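Drundano Bausteinkiste, gemischt, 186 Teile
Hersteller: Tutevus
Artikelnummer 689

Naturholz und farbige Steine, lose in der Kiste

Manche Sachen in unserem Laden verkaufen wir, weil sie eben gefragt werden, und manche, weil wir sie selbst nicht mehr aus der Hand legen mögen. Die Drundano Kiste gehört ganz klar zur zweiten Sorte! Sie steht seit über zwei Jahren bei uns im Sortiment, eine offene Kiste liegt immer zum Ausprobieren bereit, und es vergeht kaum ein Nachmittag, an dem nicht irgendjemand davor in die Hocke geht und anfängt zu bauen (die Großen übrigens genauso wie die Kleinen).

Der größte Teil der Kiste besteht aus hellem Holz ohne Lack und ohne Lasur. Man sieht die Maserung, man spürt sie auch ein bisschen, wenn man mit dem Daumen darüberfährt, und jeder Stein sieht eine Spur anders aus als sein Nachbar. Am liebsten sind uns die langen, schmalen Quader. Sie lassen sich flach nebeneinanderlegen wie Dielen, hochkant als Pfosten aufstellen oder kreuzweise zu einem Turm schichten, der erstaunlich hoch wird, bevor er wackelt. Die Ecken sind leicht gerundet, die Kanten aber noch gerade genug, dass zwei Steine nebeneinander sauber anliegen und nur eine dünne Fuge bleibt.

Unbehandeltes Holz nimmt natürlich auch an, was ihm so begegnet. An den Enden, wo man die Quader am häufigsten anfasst und anstößt, werden sie mit der Zeit dunkler, es kommen Pünktchen und Schrammen dazu, manchmal auch etwas Farbe von einem bunten Nachbarn. Wir finden das schön. Wer es lieber makellos mag, liest bitte weiter unten den Abschnitt über die Pflege. 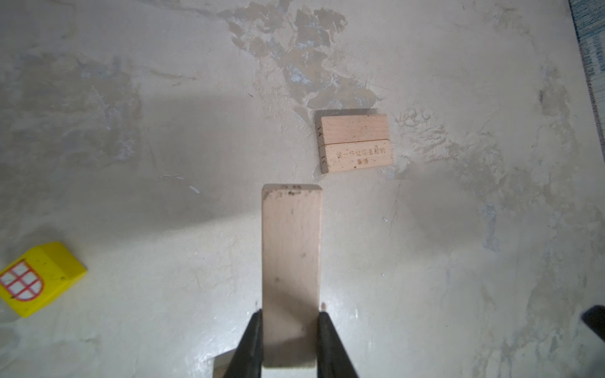

Die Formen in der Kiste

Lange Quader: das Rückgrat der ganzen Sammlung, gut für Türme, Zäune, Brücken und Dächer. Davon ist am meisten drin, und trotzdem sind sie immer als Erste verbaut.

Kurze Klötze: teils echte Würfel, teils ein wenig länglich. Sie gleichen Höhen aus, beschweren eine wacklige Brücke oder werden zu Tischen, Broten, Koffern und was sonst gerade gebraucht wird.

Schräge Steine: Keile und Prismen, vor allem für Dächer und Rampen. Einige davon sind dunkel gebeizt, so dass die Maserung noch durchkommt.

Zylinder: kurz und dick, in kräftigen Farben. Stehend ergeben sie prima Säulenfüße, liegend rollen sie weg (ja, auch unter das Sofa, da hilft nur der Besenstiel).

Bedruckte Steine: farbige Klötze mit kleinen Motiven, zum Beispiel einem Fenster. Ein einziger davon reicht, und aus einem Haufen Holz wird ein Haus, in dem jemand wohnt.

Die genaue Zusammenstellung schwankt von Kiste zu Kiste ein wenig, die Gesamtzahl von 186 Teilen stimmt aber immer. Wenn Ihnen eine Form besonders wichtig ist, schreiben Sie es einfach ins Bemerkungsfeld, wir schauen dann nach, was sich machen lässt.

Ein Wort zu den kleinen Klötzen

Beim ersten Auspacken greifen alle nach den farbigen Steinen, das ist bei uns im Laden nicht anders. Die kleinen hellbraunen Klötze bleiben erst einmal liegen. Nach ein paar Tagen dreht sich das dann meistens, und plötzlich werden sie getauscht, gehortet und in Hosentaschen davongetragen. Sie sind ja auch wirklich für alles gut! Gerade auf einem glatten, harten Untergrund, auf Stein etwa oder auf einer Tischplatte, stehen sie angenehm ruhig. Auf dem Teppich baut es sich dagegen eher in die Breite als in die Höhe, und wer dort trotzdem einen Turm möchte, legt am besten ein Brett oder ein großes Tablett unter.

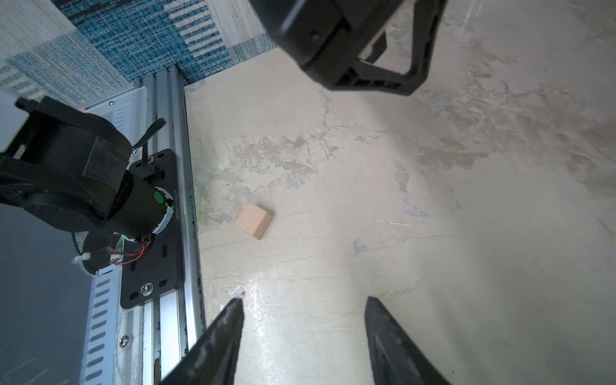
Kleiner Klotz in Hellbraun, fast würfelförmig.

Passen alte und neue Steine zusammen?

Das werden wir am häufigsten gefragt, und die Antwort ist ein herzliches Ja. Die Maße sind seit der ersten Kiste dieselben geblieben. Neue Steine sind am Anfang etwas heller, das gleicht sich mit Licht und Gebrauch von selbst an. Auch Erbstücke von anderen Herstellern dürfen gern dazu, nur beim Stapeln merkt man dann vielleicht, dass die Höhen nicht ganz aufgehen. Bei uns zu Hause liegt längst alles in einer einzigen großen Schublade durcheinander, und gestört hat das noch keinen Turm.

Farbige Steine und Naturholz gemischt

Tutevus bietet auch eine Kiste ganz in Natur und eine ganz in Farbe an. Wir haben beide eine Zeitlang geführt und sind dann doch bei der gemischten geblieben. Ein leuchtend gelber Zylinder wirkt einfach viel stärker, wenn er zwischen lauter hellem Holz steht, und ein dunkelroter Keil ist auf einem hellen Turm sofort ein Ziegeldach.
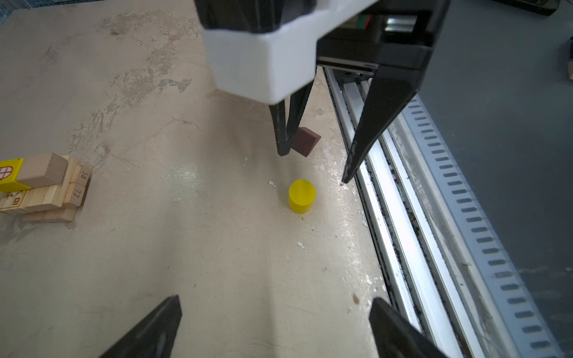

Dazu kommt, dass man mit beidem zusammen so wunderbar sortieren kann: erst nach Farbe, dann nach Form, dann nach einer Regel, die nur das Kind kennt und die sich auch nicht erfragen lässt. Für jüngere Kinder reicht eine Handvoll Steine auf dem Tisch vollkommen aus. Die ganze Kiste auf einmal auszukippen macht zwar herrlichen Lärm, aber danach weiß man oft gar nicht, wo man anfangen soll.

Pflege

Mit einem nur leicht feuchten Tuch abwischen und offen liegend trocknen lassen. Bitte nicht einweichen und nicht in die Spülmaschine geben. Dunkle Stellen am rohen Holz lassen sich mit feinem Schleifpapier in Faserrichtung wegnehmen, das dauert pro Stein keine Minute. Farbige und bedruckte Steine bitte nicht schleifen.

Größen und Vorrat

Die Kiste mit 186 Teilen reicht gut für zwei bis drei Kinder. Für Kindergärten, Wartezimmer und Spielkreise gibt es die Vorratspackung mit 1.010 Teilen, die wir auf Bestellung kommen lassen. Sie wird in mehreren Kartons geliefert, bitte sorgen Sie für jemanden, der beim Tragen mit anfasst.

Lieferung und Abholung

Verschickt wird aus unserem Lager in Colham. Kundinnen und Kunden in Bragança können ihre Kiste auch im Laden abholen, täglich bis 18 Uhr, bitte vorher kurz anrufen. Im November wird es erfahrungsgemäß eng mit dem Nachschub, wer zu Weihnachten schenken möchte, bestellt also am besten schon im Oktober.

Einzelne Steine nachkaufen: möglich, Mindestmenge zwei Stück je Form. Schreiben Sie uns Form und Farbe dazu, ein kleines Foto vom vorhandenen Stein hilft uns beim Heraussuchen sehr.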